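Preguntas frecuentes sobre «Los Goossens»

Última revisión: 29 de junio de 2023

Nos escribís mucho, y casi siempre lo mismo. Para que Itziar Herrero, que lleva el correo de esta web de seguidores, pueda volver a ver la serie en lugar de contestar mensajes sobre ella, hemos reunido las dudas que más llegan al buzón. Hay destripes hasta el final de la cuarta temporada. El que avisa no es traidor.

¿Habrá quinta temporada?

Sí. La plataforma Jovia la confirmó en primavera con un comunicado de dos líneas, una de las cuales era el nombre de la plataforma. El rodaje está previsto para después del verano y el estreno, si nadie cambia de idea, caerá en diciembre. Cada temporada se ha retrasado respecto a lo prometido, así que recomendamos no pedir vacaciones para ese día.

¿Vuelve la abuela Heta?

La abuela se despidió en el último capítulo de la cuarta con una maleta, un portazo y un discurso de despedida más largo que algunos matrimonios. El guion no enseña adónde va ni la mata, y en esta serie eso equivale a un contrato con cláusula de regreso. Fulgencio Alcaraz, que firma nuestras crónicas de los capítulos, apuesta a que reaparece en el tercero. También apostó a que la boda de la segunda temporada acabaría bien.

¿Qué ha pasado con Cuto?

Cuto, el perro de la familia, sale en todos los capítulos menos en dos. El primer perro que lo interpretó se jubiló al acabar la tercera temporada y vive en una casa con jardín, según contó su adiestradora en una entrevista de radio. El actual es sobrino suyo. Recibimos 174 mensajes de espectadores convencidos de que «le había cambiado la mirada», y tenían razón: le había cambiado el perro entero.

No, no ha muerto. El rumor salió de un vídeo con música de piano y ninguna fuente, y lo que sí murió fue la tarde de quienes tuvimos que desmentirlo.

¿Es verdad que los protagonistas no se hablan?

Se hablan lo suficiente para rodar juntos doce horas al día. Las revistas los enemistan cada otoño y los reconcilian antes de Navidad, con una puntualidad que ya querría el tren de cercanías. En esta web no publicamos peleas que solo haya visto «una persona del entorno». Tampoco bodas, embarazos ni mudanzas, hasta que lo cuenten ellos. 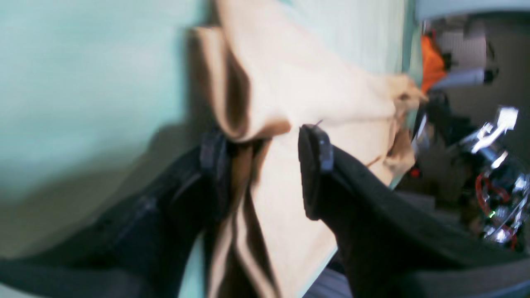 ¿Dónde está la casa de la familia?

La fachada es de una vivienda particular y no damos la dirección. Sus dueños ya han tenido bastante con la gente que llama al timbre y grita la frase del abuelo. El interior es un decorado, y por eso la escalera sube hacia la izquierda vista desde fuera y hacia la derecha vista desde el salón. Llevamos cuatro temporadas esperando que algún personaje lo comente.

¿Por qué desapareció el hijo mediano?

Subió a estudiar a su cuarto en el capítulo 5 de la primera temporada y ahí sigue, preparando lo que debe de ser la oposición más larga del país. La explicación oficial es que la trama «pedía concentrarse en menos personajes». La oficiosa no la sabemos. Si la supiéramos, véase la respuesta sobre las revistas.

¿En qué orden hay que ver los especiales?

El de Nochevieja va después de la segunda temporada. El musical, después de la tercera, aunque se puede ver en cualquier momento o en ninguno sin perder el hilo. Fulgencio lo defiende mucho en su crónica, y conviene leerla para saber hasta dónde llega la lealtad de una persona.

¿Puedo conseguir entradas para asistir a una grabación?

Los capítulos normales se ruedan sin público. Para el especial de Nochevieja se repartieron 400 plazas por sorteo y no nos tocó ninguna, circunstancia que hemos llevado con elegancia salvo en el foro. Cuando haya otro sorteo lo anunciará Jovia. Cualquiera que os venda una entrada antes de eso os está vendiendo un papel.

¿Tenéis contacto con los actores?

No. No somos su agencia, ni su club oficial, ni su familia, y por tanto no podemos pedirles un saludo para el cumpleaños de vuestra cuñada. Las cartas que llegan aquí a su nombre se devuelven al remitente.

¿Cómo me apunto al foro?

Con un correo que funcione y un alias que se pueda leer en voz alta. Ahora mismo hay 1.731 usuarios registrados, de los cuales una parte entra solo a corregir tildes. Son bienvenidos. Los destripes van en su hilo, y quien los ponga en el título de un mensaje pasará una semana sin escribir.

He encontrado un error en una ficha, ¿a quién se lo digo?

A Itziar, por el formulario de contacto, indicando temporada, capítulo y minuto. Los errores de la serie no los podemos arreglar. Lo de la escalera ya lo sabemos.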